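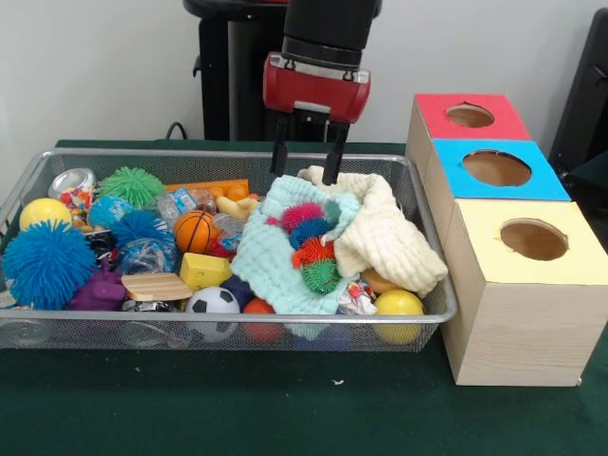
Puffer balls

A puffer ball is a soft, squeezable toy covered in bendy rubbery strands or stubby spikes. I keep this page for the Nishad toy wiki, and it has grown a lot longer than I planned (I blame the washing section, which everyone keeps asking me to expand). Most people I know just call them "the squishy ones," and you'll also hear fuzzy ball, spiky ball and, in my family, urchin.

Construction

The usual puffer ball has a thin stretchy skin with the strands molded right into it, so they don't pull off one at a time unless a kid is really determined. Inside there's air, and that's pretty much it! Air is what makes them so light and so bad at rolling in a straight line. Cheaper ones go flat after a summer. Gel-filled squeeze balls look similar on the shelf, but they're heavier and they make a much worse mess when they split, so I give them their own page.

Types

Collectors on the wiki sort them by strand. Long-haired balls have fine, floppy filaments and feel a bit like a wet mop. Short-spiked ones are firmer and easier for little hands to grip. Then there are the animals, which are puffer balls with a face stuck on, more or less, plus some knobs on top of the head. Blue and lime green are the colors I run into most, though my sister swears everything in her house is pink.

Sizes run from something you can hide in your fist to something you need both arms for. The Pemine shop near me used to sell them loose from a bin by the register, and the big ones were always gone by December.

Storage

Keep them in something open. I'm a fan of a wire mesh basket – the air gets through, the dust falls out the bottom, and you can see what's down there without dumping the whole thing on the floor. Smooth balls, wooden blocks and the rest can go in with them just fine. What you don't want is a sealed tub in a warm closet. The skins turn tacky, and then they stick to each other, and then you're peeling urchins apart on a school morning (ask me how I know).

Keep them away from painted surfaces too, if they're going to sit for months. Mine left a greasy ring on a windowsill that never came out.

Washing

Lukewarm water, a drop of dish soap, and swish. Lempi Lappalainen, who wrote the first version of this section, leaves hers in the water for 20 minutes and then shakes them off outdoors. I tried it and got soaked, but they did come up beautifully clean! Dust with a little cornstarch once they're fully dry, and pat off the extra. Skip the dishwasher.

See also: Gel squeeze balls; Rubber animals; Toy baskets; Yo-yo balls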